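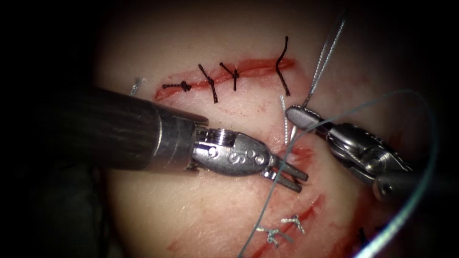
Player Recruitment and Loan Tracking Program: Interim Report to the Badawi Fund

Grantee: Pormont Soccer Club, Recruitment Department
Date: November 23, 2022
Period covered: start of August to date

Summary

The program is on schedule in scouting coverage and data entry. It is behind schedule in loan reporting. Spending is within the approved budget, with one transfer between budget lines requested below. The shortlist for the winter window has been delivered to the first-team coaching staff and is being reviewed by them. No signing has been made under the program so far, and none was planned for this period.

Scouting coverage

The grant agreement calls for live coverage of five leagues. All five have had a scout at matches in every month of the period. Coverage in the second-tier leagues was thinner than in the top divisions through September, when two of the regular scouts were assigned to youth tournaments. This was corrected in October by moving the tournament work to part-time staff.

The database now holds 39 players with complete files. A file is counted as complete when it contains at least one live report, video notes from a home match and an away match, contract expiry, agent contact and an injury record confirmed by a second source. Players missing any one of these are kept on the open list and are not included in the figure. Most of the open list is waiting on the injury record, which smaller clubs are slow to share before a formal inquiry.

Positions are unevenly represented. Wide forwards and central midfielders are well covered. Left-sided center backs and goalkeepers are not. The goalkeeper gap follows from the decision in the original plan to leave that position until the second year, and the coaching staff have asked whether it can be brought forward. We think it can, at no added cost, if the second visit to each goalkeeper is done by the goalkeeping coach on trips already booked.

Report quality

Scouts now file on a single form. The old practice allowed free text with a grade at the end, and grades from different scouts could not be compared. The new form asks for a rating in each of six areas: first touch, passing under pressure, defensive position, running without the ball, aerial play and decision making. Free text is still accepted but does not feed the shortlist.

A check of paired reports was run in October. Where two scouts had watched the same player in the same match, their ratings were compared area by area. Agreement was good on first touch and aerial play and poor on decision making. The wording of that last area has been rewritten with examples of what each rating means. The check will be repeated once enough paired reports exist on the new wording.

Forms filed more than two days after a match are flagged. Late filing was common in August and has become rare. The remaining cases come mainly from overnight travel and do not appear to affect the content.

Database

The Brovero system went live in August as planned. Import of the old spreadsheets took longer than the supplier's estimate. The main cause was spelling of player names, with the same player entered several ways by different scouts and later counted as separate people. Records were matched on date of birth and current club, and the unmatched remainder was checked by hand. Duplicate records are still found now and then and are merged as they come up.

Export to the video platform works for match clips but not for training clips, which carry a different file label. The supplier has acknowledged the fault and has given a fix date in the next quarter. Until then training clips are attached manually.
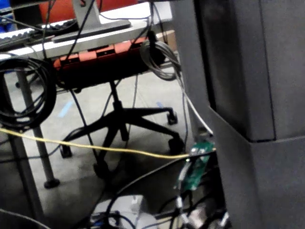 Access rights were set too broadly at launch. Any user could edit any report, including reports by other scouts. Editing is now limited to the author for the first week after filing, after which the report is locked and changes are added as a dated note. The change log was reviewed for the earlier period and showed only minor corrections, none of which affected a rating.

Backups run nightly. A restore test was completed in September and passed. The next one is due in February.

Loan tracking

Six players are out on loan this season and fall under the program. The agreement calls for a monthly report on each, covering minutes played, position used, physical data and a short assessment by the host club. Minutes and position are complete for all six, as they come from public match records. Physical data and host assessments are incomplete.

Flekov, which hosts two of the six, has supplied everything on time and in the agreed layout. The other host clubs vary. Some send the physical data without the assessment, and one sends totals for the month with no split by match, so workload spikes cannot be seen. We have asked for the match files and have been told they are kept by an outside contractor.

The loan contracts signed last summer refer to "regular updates" and set no format or deadline. That is the source of the problem, and it cannot be fixed for the current season except by goodwill. A standard reporting clause has been drafted with the club's legal adviser and will be used in all new loans from the winter window. It names the data fields, sets a due date on the fifth working day of the month and ties part of the wage contribution to delivery.

Minutes played are below target for one of the loan players, who lost his place after a change of head coach at the host club. The recall option in his contract opens in January. A decision on whether to use it rests with the sporting director and will take account of the midfield numbers at Pormont at that point.

Winter window

The shortlist was built from the complete files only. It was ranked by position need first and by rating second, with contract length used to separate close cases. Players whose likely fee is above the club's ceiling were removed before ranking and moved to a watch list for the summer.

First contact has been made with the representatives of several players on the list. Contact is limited at this stage to availability and wage expectations. Press reports linking the club with a forward from outside the five leagues have no basis in the program. The player has no file in the database and has not been watched.

Work permit eligibility has been checked for each overseas player on the list. The points position of a few of them depends on international appearances in the coming months and will have to be recalculated before any offer.

Budget

Spending on scout fees and match access is in line with plan. Travel is over plan for the period due to higher air fares and to extra trips made in October to restore coverage in the second-tier leagues. Software is under plan, as the Brovero license started later in the month than budgeted and the training sessions were held online.

We request approval to move the unspent training amount from the software line to the travel line. The total is unchanged. Without the transfer, travel will be cut in March and coverage in one league will drop to video only.

Work for the next period

Complete the injury records on the open list.
Begin goalkeeper coverage, subject to the Fund's agreement.
Repeat the paired report check on the revised form.
Introduce the reporting clause in all winter loans.
Close the training clip fault with the supplier, or agree on a credit against the license fee.
Report the outcome of the winter window, including players approached and not signed, with the reason recorded in each case.

The ratings form, the draft reporting clause and the budget table are attached as separate files.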